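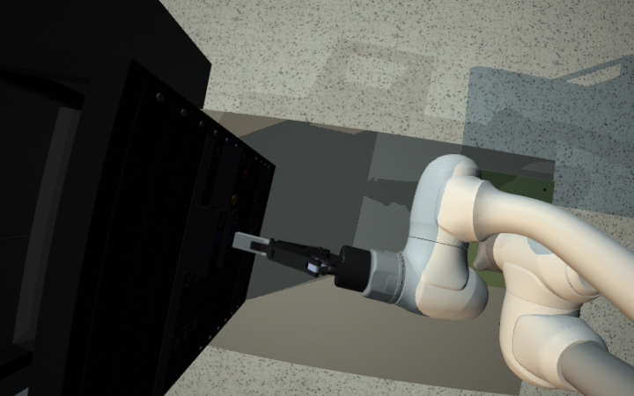 Search this book Go

Chapter 3
The Bench and the Season

When people talk about a basketball team, they usually talk about the five players who start the game. In this chapter we will look at the others. A player who sits on the bench can change a game in a few minutes, and the way a coach uses the bench in the first months of the season will often decide how the team looks in April.

We will follow one club through the chapter. Tostley plays in a regional league, in a hall with 300 seats, and it has a small budget. Its head coach, Petro Savchuk, came from youth basketball. In his first season he used seven players in most of the games. The team won often before the winter break and lost often after it. In his second season he decided to use ten players, also in close games, and some supporters were not happy about this decision.

A rotation is the order in which players enter and leave the game. It has to be planned before the game, but it also has to survive foul trouble, small injuries and a bad first quarter. Students sometimes imagine the rotation as one solid thing which the coach either has or does not have. It is more useful to think of the big black surface in the picture, which is divided by thin gray seams. Each section of the game has its border, and most of the mistakes we will study happen at these borders — when three players leave together, for example, and the new ones need two minutes to find the rhythm.

Gisela Núñez was the point guard of Tostley in both seasons. She explained to us that the second season felt slower at the beginning. "I came out of the game when I was playing well, and I was angry," she said. "Later in the year I still had my legs in the fourth quarter."
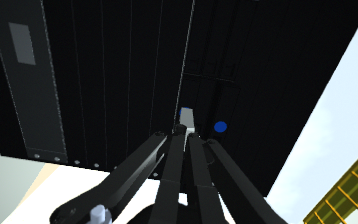 The bench player needs a clear role more than she needs many minutes. At Tostley every substitute received one sentence from the coach before the game, and this sentence was about defense. The coach kept it short and wrote it on the team board. If the sentence looked like a wide dark field with one small gray block in the middle of it, as in the picture, he was satisfied: one point that the eye finds at once. Long instructions were saved for practice.

The rival club, Lerstead, did it in another way. Its coach, Yevhen Lysenko, gave his substitutes full freedom and judged them only by the score. We will compare both methods in section 3.2.

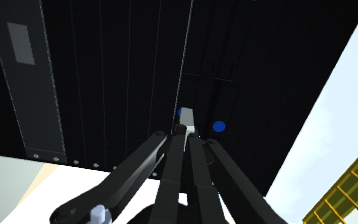
What you will learn in this chapter

After reading it, you should be able to:

- explain the difference between a rotation and a substitution
- draw a simple rotation chart for one half
- describe the role of a sixth player
- speak with a player who has lost her place among the starters

Before you continue, watch one full game of any level and look only at the bench. Write down who stands up, who speaks with whom, and at which moment the coach turns around. Keep your notes. You will need them for section 3.1.

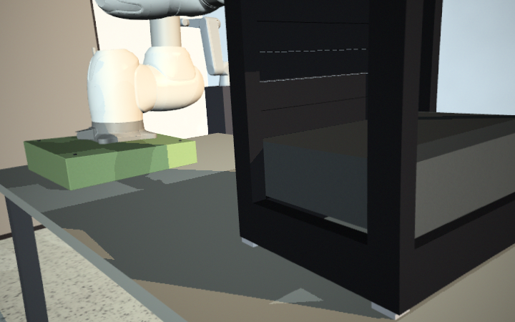 3.1 Who comes in first?

The first substitution is a message to both teams. Many coaches make it at the same minute in every game, and the opponent soon knows it. Savchuk preferred to wait for the first tired defensive play. This method asks a lot of the assistant coach, who must watch the legs of the players and forget the ball.

Open your notes now and find the first substitution of your game. Was the player who left tired, in foul trouble, or simply next on the list?

Reader comments

Kusum Awasthi
I coach girls under 14 and I tried the one sentence before the game. Two of them forgot it before the jump ball, but the others kept to it very well. Is there a printable rotation chart?

Taras Hnatiuk
Good chapter. I would like to read more about what Lysenko did when a substitute played badly for 3 games in a row. Section 3.2 is too short on this point.

Kusum Awasthi
I found the chart, it is at the end of 3.2. Thank you.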